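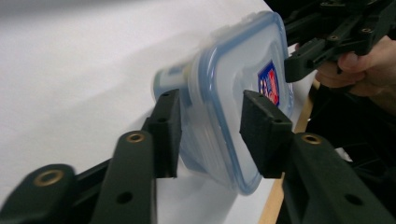 Why does bread become hard when you leave it on the table, but a cookie becomes soft? It is the same kitchen, the same air and the same night, and still the two foods go in opposite directions. To understand it we must speak about water. A plastic food box like the one in the photo, with a pale blue rim around its lid, can help us too, and we will come back to such boxes a little later.

Water is hiding in food

When you look at a slice of bread, you do not see any water. But it is there. The baker mixed flour with water to make the dough, and the oven took away only a part of it. The rest stayed inside, in the soft white part.

A crisp cookie is different. It is thin, so the oven dries it almost to the middle. It also has a lot of sugar in it, and sugar loves water. It catches water from the air and holds it.

Air has water too. You cannot see this water, because it is a gas. We call it water vapor. You can meet it when you breathe on a cold window in February and the glass becomes gray.

Water likes to move

Water moves from a place where there is much of it to a place where there is less. The bread has more water than the air, so water leaves the bread and the crust gets tough. The cookie has less water than the air, so water goes into the cookie. In the morning it bends and does not snap.

Bread has one more secret. Flour is full of tiny grains of starch. In the hot oven the starch drinks water and swells, and the bread is soft. When the bread cools, the starch slowly goes back to a more orderly shape and becomes firm. This happens even if no water escapes. It goes fastest in the refrigerator, so the refrigerator is a bad home for bread, if you want it soft. In the freezer the starch almost stops changing, and there the bread can wait for a long time.

What does a lid do?

A lid that closes well makes a very small room. The water cannot travel between the food and the big kitchen. A dry cookie stays dry, because only a little vapor was closed in with it.

But do not put bread and crisp cookies together in one box! The bread will give its water and the cookies will take it. My neighbor Mwajuma Obura baked ginger cookies last winter and closed them in with a piece of fresh cake. After one night you could roll a cookie around your finger.

Try it at home

You need 2 boxes with lids, a slice of fresh bread and some crisp cookies. Ask an adult first if you may use them.

Put one cookie alone in the first box. Put another cookie and the slice of bread in the second box. Close both lids. Leave a third cookie on a plate.

Wait until the next morning, at 8 o'clock for example, and break each cookie near your ear. Which one makes the loudest snap? Write it down in your notebook, and write also if the day was rainy or dry. On a rainy day the air often holds a lot of vapor, and the cookie on the plate can surprise you.

Words to remember

Water vapor: water in the form of a gas.
Starch: a white material in flour, potatoes and rice.
Stale: not fresh anymore. We say it about bread, and about cookies too.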